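The Ferry Clerk

Indrek Vanags sold tickets for the Brultbridge ferry for 35 years. The crossing took five minutes. In August the line of cars went back past the Dorkine bakery, and in winter there were mornings when he sold one ticket and drank three cups of coffee.

The letter from the Lehtinen company came with the gas bill. A bridge would open upriver and the ferry would stop at the end of the season. He would get 200 dollars for every year worked, less tax. He read it at the kitchen table, then put it in the drawer with the batteries and went to work.

He told his sister on the phone that night. She had lived in Pruketti since her marriage and had not used the ferry in a long time.
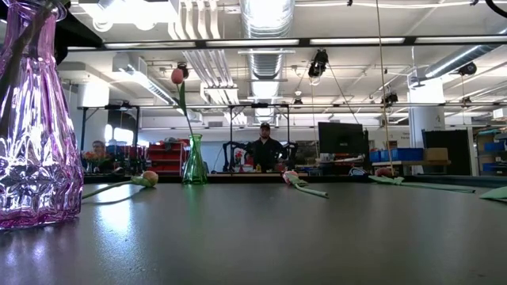 "What will you do with yourself?" she asked.

"I'll paint the shed, and then I'll see."

She said he could come and stay. He said he might, after the shed. They talked about her knee for a while and hung up.

On the last evening there were 55 people on board, most of them with no reason to cross. A boy asked if he could keep his ticket, and Indrek tore the corner off and handed it back. A woman he had sold tickets to for years told him her name – it was Ruth – and shook his hand through the window.

At nine he locked the cash box and turned off the heater. The captain offered him a ride across and back, for free. In all that time Indrek had made the crossing only when he had to, to see the dentist.

He stood at the rail. The water was brown and moved faster than it looked from the booth. Halfway over he found the roll of unsold tickets in his coat pocket, and he kept his hand on it until they reached the other side.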